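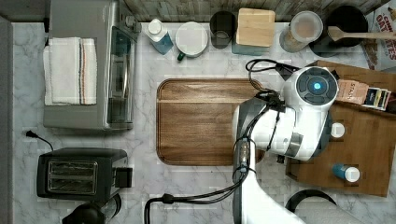

Why did Sudurex pull its kitchen arm out of testing?

The company says a software fault let the arm keep moving after it had been told to stop. It has not said how long the fault was in the code, or who first noticed it, and that second question is the one people in Ostville would like answered.

OSTVILLE, 14 September 2024 – Sudurex, the automation firm that has spent the past year promising a robot that can make breakfast, confirmed that it has suspended all work on its Jirik countertop arm following what it calls "a delayed stop event."

In plain words, someone pressed the stop button and the arm carried on for 4 seconds. It was working on a kitchen counter at the time, in the sort of setup the company uses for most of its trials: a toaster oven, a toaster, a cutting board, mugs, tea packets and the other things that pile up where people cook. The arm pushed a mug over the edge of the counter and then came down hard on a cutting board before it quit. A technician standing within reach got a bruised wrist. The company describes the injury as minor and says the technician was back at work the next morning.

Four seconds may not sound like much. Try counting it out with your hand under a car window that is going up.

Sudurex's two-page statement calls the event "isolated" in its first paragraph. By the second page it has acknowledged 13 other entries in the test log in which the arm was slow to respond to a stop command. All of those, the company says, were "within tolerance." It does not say what the tolerance is, and a spokeswoman would not give a number when asked twice by phone. She said the figure was "a design matter" and would be covered in a later report. She would not say when the report is due, either.

The company did offer one number freely. It said the arm had completed 1,804 test tasks in its current version, and it put that figure in bold type. The tasks include moving cups, opening packets and wiping down a surface. How many of them involved anyone pressing the stop button is not mentioned. An arm that does as it is asked all day tells you very little about what it does when somebody changes their mind.

Faisal Talpur, who inspected factory machinery for the county before he retired and now writes a newsletter on workplace safety, read the statement at our request and was not impressed.

"They keep saying software," Talpur said. "My question is why a stop button is going through software at all. On a press or a saw, you hit the button and it cuts the power to the motors. The button doesn't ask the computer for permission."

According to the statement, the button on the test rig sends a message to the arm's controller, which then brings the joints to rest in a smooth motion. Sudurex says this protects the gears and keeps the arm from dropping whatever it is holding. During the incident, the controller was busy handling pictures from the wrist camera, and the stop message waited in line behind them.

Talpur allowed that a sudden loss of power can be a problem too, especially with an arm that is holding something heavy or hot. He said the usual answer is brakes on the joints. The statement says nothing about whether Jirik has them, and the spokeswoman said she would have to check. She had not called back when this item was posted.

The fix, as the company describes it, is an update that moves stop messages to the front of the line. Engineers had it written within a day. That is either reassuring or the opposite, depending on how you feel about a one-day repair to the part of a machine that keeps it from hurting people. Sudurex says it has tested the update 1,000 times without a late stop, all of them on a simulator. No arm has been switched back on.

There is also the matter of who knew. The statement says the problem was "identified through internal monitoring." Two people who have worked on the project, and who asked not to be named because they signed confidentiality agreements, told a different story. Both said operators had been complaining about a "soft" stop button since early in the summer, and that they had been told to press it earlier. One said a strip of tape was put down on the floor so that people would stand farther back, and that the tape was gone after visitors came through.

Sudurex declined to discuss the tape. It said it "takes all operator feedback seriously."

The timing is awkward. The company had planned to put Jirik arms in a handful of Ostville homes in November, under a trial run with the property firm Khattak, which manages apartments on the east side of town. Tenants who signed up were offered a break on their rent. Khattak said it was "in close contact" with Sudurex and had not decided whether to go ahead. It did not say whether the tenants have been told about the late stop. One tenant on the list, reached at home, said she heard about it from our call.

Sudurex insists the November date is still possible. It says an outside review will be finished before any arm goes into a home, but it has not named the reviewer or agreed to publish what the review finds. The city has no rule requiring it to do either. Ostville's code covers elevators, boilers and commercial ovens, and a robot arm bolted to a kitchen counter is none of those.

The city's inspections office said it learned of the incident from the company's website and has asked for a copy of the test log.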